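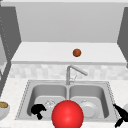 Service Desk Record: Low Hot Water Pressure, Kitchen Fixtures, Sotelo Building
Opened: November 2022
Category: Plumbing, domestic hot water
Priority: Standard
Status: Closed

Reported problem
Residents on the upper floors of the Sotelo Building reported weak flow from kitchen faucets when the hot side is opened. Cold flow is normal. The complaint was first logged from Unit 218 and then from other units on the same riser. Bathroom fixtures on the separate east riser are not affected.

Initial response
The service desk asked residents to remove and rinse the faucet aerator and to report any change. Residents who did so reported a slight improvement on the cold side and none on the hot side. The ticket was forwarded to Building Systems.

Entry 1, Building Systems
Static pressure was taken at the base of the riser and found to be within the normal range. Pressure on the hot side dropped sharply once two or more kitchen faucets were opened together. The recirculation pump was running. The water heater setpoint was confirmed at 130 degrees and was left unchanged. No leak was found in the mechanical room or in the accessible part of the pipe chase.

Entry 2, Building Systems
The stop valves in Unit 218 were inspected. Both were fully open. The hot supply line was disconnected and flushed into a bucket, and a small amount of pale grit came out with the water. Flow did not improve after the line was reconnected, so the restriction was judged to be upstream of the unit.

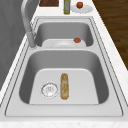 Grit of this type usually points to scale breaking loose from a heater or mixing valve, and residents were notified of the finding by posted notice. The notice asked them to run the hot side at full flow for several minutes once the repair had been made. Where a kitchen has a double-basin sink, the water should be run into the basin fitted with a drain strainer, so that loose particles are caught there and can be thrown out with household trash. Residents were also asked not to run dishwashers until flushing was complete.

Entry 3, Contractor (Grunholm)
The mixing valve serving the kitchen riser was isolated and opened. The inlet screen on the hot side was heavily blocked with scale. The internal cartridge was worn and did not travel freely. Cleaning the screen restored part of the flow. Replacement of the cartridge was recommended and quoted at $3,450, including labor and a new check valve. The quote was approved under the existing maintenance agreement.

Entry 4, Contractor (Grunholm)
Cartridge and check valve replaced. Hot water to the kitchen riser was off for the length of the work. Outlet temperature was adjusted and verified after restart.

Entry 5, Building Systems
Flow was tested in 11 units and found to be acceptable in all of them. One unit required a second cleaning of the aerator. Unit 218 confirmed normal service.

Cause
Scale buildup at the mixing valve inlet screen, together with a worn cartridge.

Follow-up
Inspection of the inlet screen has been added to the maintenance schedule for April. The Nomthorpe annex uses the same model of valve and will be inspected under a separate ticket.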